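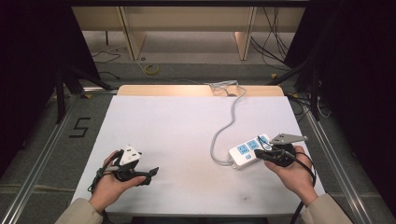
White power strip with the light blue outlets, switch at the end.

Hawthorne folding table, eight months in

I bought this table back in September when I finally gave up on working from the couch, and I've been meaning to write it up ever since. It was $247 at Gukside (the Priro one I'd been eyeing was $379, and I just couldn't do it).

Setup was easy. The legs lock with a good loud click, and I had it standing before my coffee got cold! I did have to fiddle with one foot because my floor slopes toward the window, but the little screw-in levelers handled it fine.

What I love is how steady it is. I type like I'm mad at the keyboard and my old Lustden desk used to shake the lamp - this one barely moves. It's deep enough for a laptop, a notebook and lunch, and I've had four people around it for cards with elbows to spare.

Now the gripes. It's heavier than the listing made it sound, so if you plan on folding it up every night, try lifting one in the store first. The carry handle is on the wrong side for me (I'm left-handed) and it digs in on the stairs. And there's no cord tray, no clips, not even a hole in the back, so whatever you plug in ends up sharing the top with you. I'd have paid a bit extra for that.

Four stars from me. I'd buy it again, but I'd wait for a sale and get the delivery included.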